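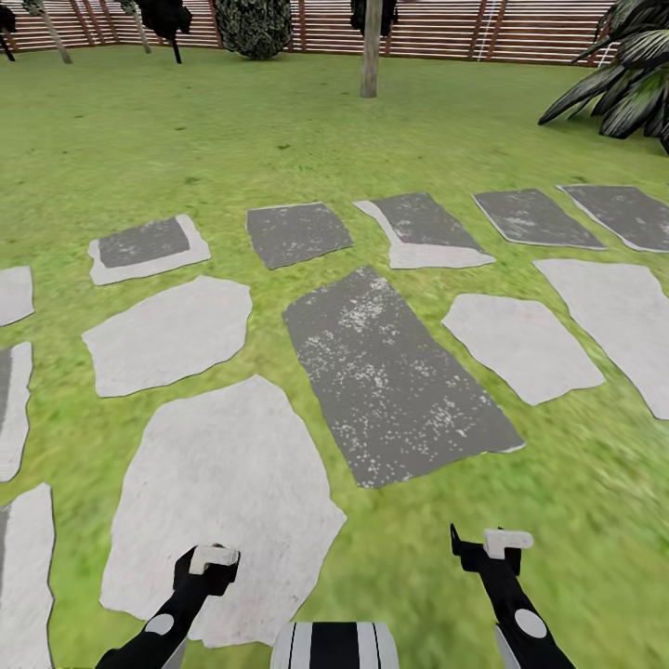 Search index returns nothing after upgrade to Vurex 2

Forum: Upgrades and Migration

mossgate
Posted Friday, 9:12 AM

Moved our staging box to Vurex 2 this week. Pages render fine, edit mode fine, but site search comes back empty for every query. Anonymous or logged in, same thing. Worked before the upgrade.

The reindex job runs and says it completed, 325 items queued, no errors in the log. Index folder has files in it with new timestamps. So something is being written.

Tried so far:
recycled the app pool
deleted the index folder and ran the job again
gave the app pool user full control on the folder (temporarily, dont shout)

Config section is copied straight from the old site. Any ideas?

tk_brill
9:31 AM

Did you copy the whole search section over? The provider name changed in 2. If it can't match the name it falls back to the default one and that reads from a different folder. No error, just zero hits.

mossgate
9:40 AM

Whole section, yes. Will check the name.

pagetree
9:58 AM

Don't think it's the provider name. We still have the old name on a live site and search works. I'd look at the language setting first. After our upgrade everything got indexed under the invariant language and the query was filtering on en-US, so no matches.

Open the index with a viewer and look at the language field.

tk_brill
10:05 AM

Works for you because you have the Hurkow package installed and it registers the old name as an alias. Plain install doesn't have that.

pagetree
10:11 AM

We removed Hurkow last August. Still works. So no.

tk_brill
10:14 AM

Removed the package or removed the dll from bin? Uninstall leaves the dll behind.

pagetree
10:26 AM

ok, it's there. Fair enough. Would still check the language field though

mossgate
11:02 AM

Changed the provider name, recycled, ran the job again. Now I get results, but only for some pages. Index has 292 docs, job still says 325. All the missing ones I've looked at are under the news section.

Language field looks right on everything – en-US all the way down.

dlorne
11:20 AM

Are the news pages a custom page type with the publish date overridden? We had that on the Sekine site. The indexer skips anything where the start date is null, and it still counts them as processed. Pretty bad imo, at least log a warning.

tk_brill
11:24 AM

It's by design, null start date means not published.

dlorne
11:29 AM

Then why do they render on the site? Either they're published or they aren't. Version 1 indexed them fine.

mossgate
12:47 PM

That was it. Old import script never set the start date on news pages. Set it from the created date with a small scheduled job, reindexed, all 325 in there now. Takes nearly 40 seconds for the full run which is fine for us.

For anyone finding this later:
1. change the provider name in the search section, the old one fails silently
2. check for null start dates before you reindex

Will file the missing warning as a bug. Thanks all

farside_dev
2:15 PM

Same symptoms here but with the Farías theme, and the provider name is already the new one. Start dates are set too. Job says completed, index folder is empty. Should I start a new thread?

tk_brill
2:22 PM

Yes please, and post your config. Empty folder is a differnt problem, probably the path.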